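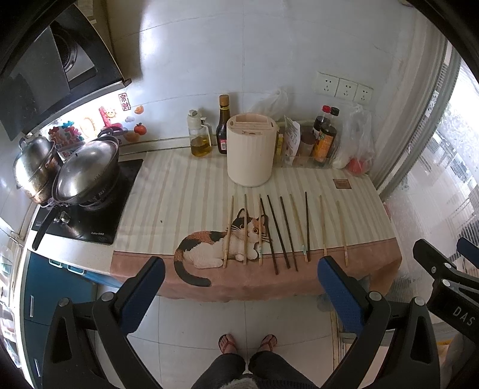
Week 4: Setting the Table – Manners and Mealtimes in the Social History of the Home

Welcome back, everyone, and thank you for the lovely essays on larders, which I read with a pot of tea beside me (and then another pot).

We turn now to the meal itself. For a long while historians treated eating as a matter of supply – how much grain, what price – and left the table to the antiquarians. Maeve Hanrahan's study of the Henlow household books changed my own mind about that. She follows one family through 138 meals and asks who sat where, who served, and who ate standing up in the kitchen afterwards.

Please read chapter 4, and at least look over the December accounts, where the spelling goes rather wild but the feast days are wonderful!

Some things to think about as you read:

Who laid the table, and who taught them?
Which objects were shared, and which belonged to one person?
When did children join the grown-ups?

Written responses should be 400 words, please, and do bring a paper copy. If your own family had a firm rule at mealtimes, jot it down too, as we shall begin with those.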